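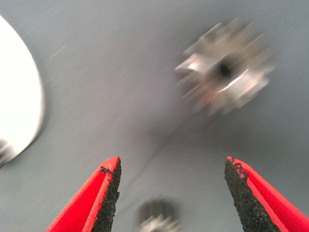
Gripper fingers over a gray surface

Minutes, building hardware group, Clestari offices, August meeting

I'm on minutes again, so apologies for the spelling. We started at 4:15 with coffee and the last of the lemon cake. Minutes from the previous meeting were approved with one fix: the side entrance at the Metwally building has a mortise lock, and I'd written cylindrical. Sorry, Younes!

Front entrance locks

Most of the hour went on this one. The old keyed locks at the front of Metwally are getting swapped for keypad levers, and we still had two quotes on the table. Mahmoud Ramadan went through both. Werel came in at $3000 for the lot with installation, and Marnorix was $670 cheaper but wants us to patch the old holes ourselves. Mahmoud likes Marnorix. I was with him until Younes El Ouafi passed his phone around with pictures of the hole patching on the third floor from last time (it's bad, you can see daylight through one of them), and then I switched sides pretty fast.

We went back and forth on finish for longer than I'd like to admit. Satin won over polished, mostly on fingerprints. We're going with Werel as long as they'll hold the price through the end of the month. Mahmoud to call them.

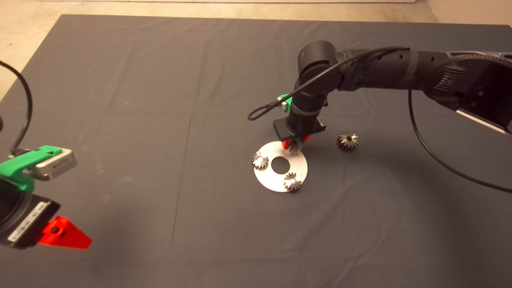

Younes also wanted to know whether the new levers will work with the strike plates we've got or if the frames need cutting. Werel's quote says "standard strike" and leaves it there, so Mahmoud is going to ask that on the same call. If the frames do need cutting, I want the price in writing before we say yes to anything.

Keys

We have 15 keys out for the storage room and a sign-out sheet with a lot fewer names on it than that. I think a few went home with people who've moved to the other office. We agreed to rekey the storage room once the front is finished, and I'll send a note asking everybody to turn in what they have. Please check your desk drawers, mine had two!

Padlock 1831, the one on the back gate, sticks whenever it rains. Younes has tried graphite and says it helped for a week or so. He'll price a weatherproof one with a cover.

Code changes

Short one. Mahmoud thinks the keypad codes should change every quarter, and I'd rather change them whenever someone leaves, plus once a year. Younes didn't mind either way. We left this open and I've put it first on the list for next time, before we all get tired.
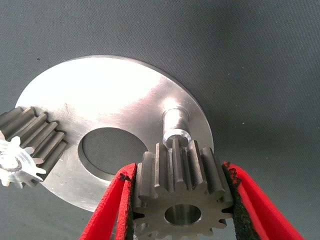

Silver disc on gray fabric

To do

Mahmoud: call Werel on the price hold, the strikes and the lead time.
Younes: back gate padlock, and measure door thickness at the side entrance.
Me: key note to everyone, new sign-out sheet, and book the bigger room for next time.

We wrapped up at 5:20. Younes is bringing the cake.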